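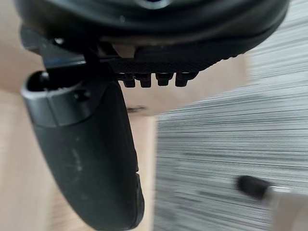
Four hex-socket screw heads in a row, under the plate.

Search this notebook Go

February, 16:10. Bench 2, Mullthorpe room. Today I checked the screws one by one with the small key. The second one turned a little before it became tight, the others did not move. I wrote it in the Prultia sheet, line 973.

Chantal Carrier asks if we should put thread glue. I prefer to wait until Huguette has read the sheet of Dendico, I do not find there the value for tightening.

To do: order keys, the old one has round corners. Next check at 1,000 cycles.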